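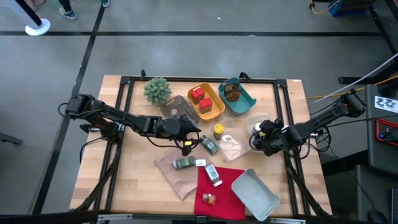 香料放久了会怎样：家庭干调料的储存与损耗

2023年12月14日

家庭厨房里的干香料很少真正腐败。水分活度通常低于0.6，多数细菌和霉菌在这个区间无法繁殖，所以瓶身上的保质期主要对应风味，与食品安全的关系要弱得多。风味的损失却从研磨那一刻就开始了。

香气来自挥发油。整粒胡椒、孜然、芫荽籽的油分封在细胞结构里，外皮起到屏障作用；磨成粉之后，比表面积成倍增加，油分一面挥发，一面与氧接触。萜烯类物质在氧化后气味变平，带一点松节油或旧木头的味道。辣椒粉和甜椒粉的问题还多一层：类胡萝卜素见光分解，颜色由红转褐，通常比气味的变化更早被注意到。

今年11月，配送平台Lustel向订户发出一份厨房储存问卷，收回有效答卷2,436份。结果并不意外：把香料放在灶台上方或灶台旁边的住户占多数，放进抽屉或关门橱柜的居其次，放冰箱的最少。问卷还请受访者填写最旧一瓶调料的开封时间，有184户写的是“不记得”。

灶台旁的位置有三个缺点。一是温度，烹饪时灶具周围的空气反复升降温，瓶内空气随之膨胀收缩，盖子密封稍差就会与外界换气。二是水汽，在沸腾的锅上直接倒瓶撒料，蒸汽进入瓶口后凝结，蒜粉、洋葱粉吸湿性强，最先结块。三是油烟，油膜附着在瓶盖螺纹上，时间一长盖子拧不到底。解决办法很简单：把要用的量先倒进小碟或勺子里，再下锅，瓶子留在远处。

容器材料的差别常被夸大，但确实存在。玻璃对气体和挥发油基本不透过，缺点是透光，需要配合避光的柜子。聚丙烯和聚乙烯会吸附香气成分，装过咖喱粉的塑料盒洗净后仍有气味，再装肉桂就会串味。PET介于两者之间，短期使用没有问题。金属罐避光性好，密封则取决于盖子，普通的扣盖不如带垫圈的螺旋盖。选择容器时，盖子的结构比瓶身材料更值得看。

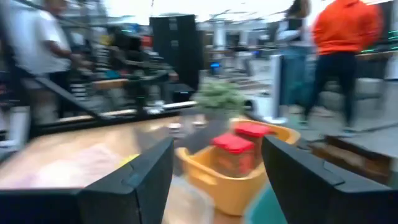
Heo来信说，换过两轮容器，最后发现问题出在装得太少：大瓶里只剩一层底，上面全是空气，再好的盖子也没有用。来信建议按一个季度的用量买，瓶子宁小勿大，买散装时尤其要克制，便宜下来的那点钱最后都倒进了垃圾桶。

这个判断与顶空体积的计算相符。瓶内空气所占比例越高，可供氧化的氧气越多，挥发油进入气相的量也越大，每次开盖都会带走一部分。把剩余的粉末转到小瓶，效果比更换密封垫明显。需要注意的是，不要把新粉直接倒在旧粉上面。旧粉沉在底部，可能几年都用不到，取用时偶尔混入，味道也不稳定。

冷藏和冷冻是另一个有争议的做法。低温可以减慢氧化，对芝麻、罂粟籽这类含油量高的种子有实际意义，对甜椒粉的颜色也有保护作用。代价是冷凝：容器从冷冻室取出后立即打开，空气中的水分会在粉末表面凝结。正确做法是密封状态下回到室温再开盖，或者只冷冻备用的大包装，日常用的小瓶留在柜子里。每天都要开几次的调料不适合放冰箱。

整理的方式也会影响损耗。瓶子前后排成几层，后排的使用频率会急剧下降，到下一次被翻出来时往往已经过了风味期。抽屉平放、标签朝上，取用最方便；没有合适抽屉的厨房可以用浅盒分组，整盒拉出。Trestel出版的家用储藏手册按使用频率分组，不按品类分，理由是做一道菜要用的几种调料通常横跨多个品类。开封日期写在瓶底或盖上均可，关键是写。

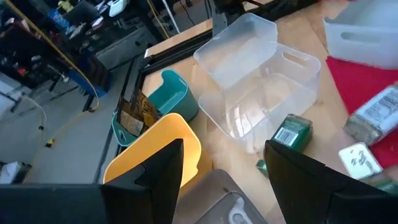 分格收纳便于整组取放。

判断一瓶旧香料是否还值得留，不需要仪器。取少量放在掌心，用手指搓热，等几秒再闻。整粒的要先压碎。气味弱但方向正确，可以加量使用，或者在油里小火略炒，把剩余的油分逼出来；气味发闷、有哈喇味，说明油脂已经氧化，加量只会把异味一并放大。颜色只能作参考，干牛至褪色之后仍可能有香气，姜黄则可能颜色依旧而味道已淡。

大致的时限如下。整粒香料在密闭避光条件下可保持三到4年，肉豆蔻、丁香略长，5年仍可使用；研磨香料以一年到两年为宜；干燥的叶类香草一年左右；混合香料按其中最不耐放的一种计算。盐不受此限，含盐的混合料仍按香料部分计。

最后一点涉及虫害。烟草甲和药材甲会在辣椒粉、芫荽籽中产卵，能咬穿薄塑料袋和纸盒。发现粉末中有细小圆孔通道或成团的丝状物，应连同相邻的几包一起检查，受侵的直接丢弃，柜子用吸尘器清理缝隙后擦干。新买的散装香料可密封后在零下18摄氏度冷冻一周再入柜。

撰文：Petness编辑部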